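Lodis : les réfrigérateurs partagés restent ouverts tout le mois d'août

La commune de Lodis a décidé de ne pas fermer ses réfrigérateurs partagés cet été. Les 7 appareils, installés depuis le printemps dans les quartiers et près de la gare, resteront accessibles chaque jour de 8 heures à 20 heures, aussi le dimanche. L'année passée, le service était interrompu pendant tout le mois d'août, et plusieurs habitants s'en étaient plaints à la mairie.

Le principe est simple. Chaque personne peut déposer de la nourriture qu'elle ne va pas consommer, et chaque personne peut en prendre, sans inscription et sans justificatif. Selon la mairie, 112 foyers ont utilisé le service au moins une fois au mois de juin. Les commerces participent aussi : l'épicerie Clarero apporte ses invendus tous les soirs avant la fermeture, et la boulangerie Tan donne le pain de la veille.

Pour l'été, les règles deviennent un peu plus strictes. Les produits de la mer et les préparations avec des œufs crus sont refusés. La viande est acceptée seulement cuite, dans un récipient propre et fermé, avec une étiquette qui indique la date de cuisson. Un plat sans étiquette sera retiré le jour même. La température de chaque appareil est contrôlée deux fois par jour et notée sur une feuille collée à côté de la porte.
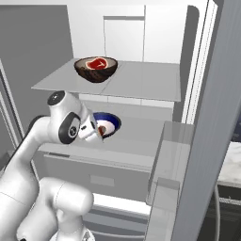
Image de synthèse - Droits réservés

Le maintien du service a un coût. La commune a voté une somme de 2 000 euros, destinée à l'électricité, au nettoyage et au remplacement des joints de porte de deux appareils anciens. Le quartier de Kakness, où la demande est la plus forte, recevra en plus un congélateur acheté d'occasion pour 300 euros. Il sera placé sous le préau de l'ancienne école, à l'abri du soleil.

Les habitants qui partent en vacances sont invités à vider leur cuisine quelques jours avant le départ et à déposer ce qui est encore bon - légumes, fromages, yaourts non ouverts. Les bocaux faits maison ne sont pas admis, sauf les confitures. La mairie demande aussi de ne pas laisser de sacs par terre quand un appareil est plein. Dans ce cas, une carte affichée sur la porte montre le chemin vers le plus proche.

Un bilan de l'été sera présenté à la rentrée, pendant une réunion publique à la salle des fêtes. La commune dira alors si les horaires d'été sont gardés pour l'hiver. Les commerces qui souhaitent participer peuvent s'adresser dès maintenant à l'accueil de la mairie, le matin de préférence.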